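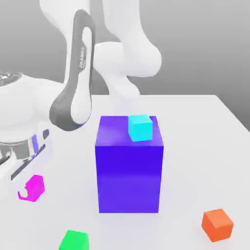 Saturday, before lunch

The letter from the Justau dealer came yesterday and I read it three times, because with official letters I always fear that I missed one small word. I did not miss anything. The small hatchback that I put my name down for in August costs more now, and my deposit keeps only my place in the line. It does not keep the price.

I called the branch in Pistelstead as soon as they opened. Precious Mkhize answered, the same woman who sold me the idea of this car in the first place. She was kind. She said the new list is for every order without a chassis number, and mine has no chassis number yet. I asked when it will have one. She said she would ask the import desk and call me back. It is now almost noon and the phone is quiet.

The difference is 400 for the basic model. With the better seats and the rear camera it is more, but I already decided to leave out the rear camera. I learned to park without one, in a much bigger car, in a much smaller street.

Anel thinks I should cancel and take the used Gbeho from his cousin. We went to look at it on Thursday evening. It is 17 years old and the color is nice, a dark green they do not make anymore. The driver's door must be lifted a little when you close it. The engine started at once, I must say that. But there was a smell inside like old candles, and the cousin could not find the service book, only a plastic bag with receipts, and half of the receipts were for tires. I said I would think about it. Anel was a little offended, I believe. He drove me home without the radio.

Then there is the tax. Thandeka explained it to me at work on the back of a delivery note, and I kept the note. If the car is registered before the end of the quarter, I pay the old rate. If it is registered after, I pay the new one, and the day I ordered does not matter at all. I find this hard to accept. The buyer does nothing late, the ship comes late, and the buyer pays. I said this to Thandeka and she only shrugged and gave me one of her dry biscuits.

So I made two columns in the kitchen notebook. On the left Justau, on the right Gbeho. On the left I wrote price, tax, waiting, and insurance (Kagiso still has to send me the figure, I must remind him). On the right I wrote door, smell, no book, Anel. I looked at the columns a long time and then I used the rest of the page for the shopping.

The bus to Zoteneck takes me 19 stops each way. In winter I will stand at that corner in the dark again. This is also something to put in a column, but I did not know in which one.

Afternoon

Precious called. The import desk has no date, but she can hold the new price for me until the end of next week if I sign a paper -- not the old price, the new one, so that it does not go up a second time. I asked her to send the paper by e-mail first. I want to read it slowly at home, with the dictionary, and show it to Mpho, who understands contracts better than I do.

I have not told Anel yet. Onions, dish soap and lamp oil are still to buy, and the store closes at five.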